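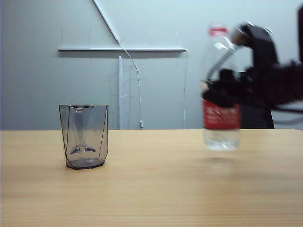
**Wainwright takes on Prostmont water refill scheme**

Catering supplier Wainwright is to run the water refill scheme at Prostmont business park from October, under a three-year contract agreed with the park's owner, Natis.

The scheme will cover all the shared kitchens and meeting rooms on the site, where 600 people work. Wainwright will fit mains-fed water points, service the filters and supply washable glasses and tumblers. Tenants will pay for the service through their existing site charge, which will not go up during the first year.

Natis estimates that the park gets through 3,000 single-use bottles of water a month, most of them ordered for meetings. Bottled water will still be sold in the café, but it will no longer be part of the standard meeting room booking.

Wendy Mottram, site manager at Prostmont, said: "Tenants have been asking us for this for a while. The deliveries take up space in the loading bay and the recycling store fills up quickly. We looked at a few suppliers and Wainwright was the one willing to look after the washing-up as well."

Glasses will be collected from meeting rooms at the end of each day and washed on site. Tenants who want to keep their own jugs and glassware may do so, and can ask for them to be washed with the rest at no extra cost.

Wayne Naylor, contracts manager at Wainwright, said: "The work in the kitchens is simple enough. Most of the pipework is already there. We will do it before 8am so that people can use the rooms as normal."

Work will start in the north building and move to the other two once the first water points have been tested. Tenants will get a week's notice by email before any kitchen is closed.

A drop-in session for tenants will be held in the Prostmont café on Tuesday at 12.30pm. There is no need to book.

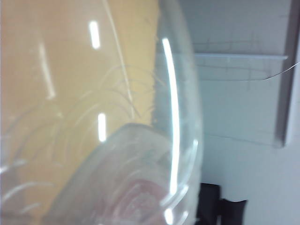
## Notes to editors

- Natis owns and manages Prostmont business park.
- Wainwright supplies catering equipment and washing services to offices and colleges.
- Water testing will be carried out by Retesent.
- Press enquiries should be sent to the Prostmont site office, marked for Wendy Mottram.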